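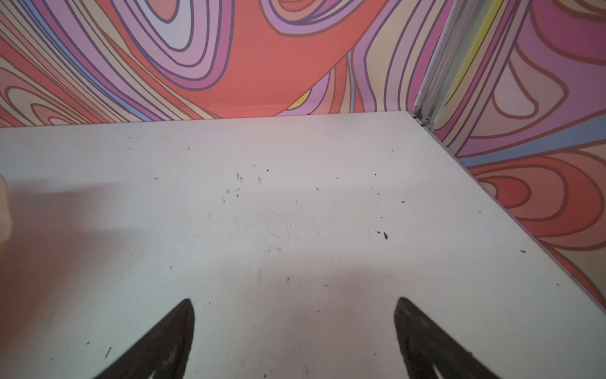

The white table, with crumbs

The boat left Drostley at first light, and my uncle did not speak until we passed the second buoy. He had fished the Gedcombe reservoir for many years and believed that pike can hear a stupid question.

"Which lure?" I asked anyway.

He opened his box and gave me an old Trestero spoon, scratched on one side. With it, he said, he had caught 132 pike before his hands became bad. I tied it slowly. My knots were not beautiful.

We drifted along the reeds for 3 hours. The wind came from the dam and pushed us always too close to the stones. I had 2 small bites and lost both. Then, in deep water, the line stopped, as if somebody had closed a door on it.

"Do not pull," said my uncle. "Wait for her."

I waited. The rod bent down to the water and the boat began to turn. He put his hand on my shoulder, very lightly, and he kept it there when the line went loose.

I wound in 60 metres of it. The spoon was gone.

"In March we come again," he said, and started the motor.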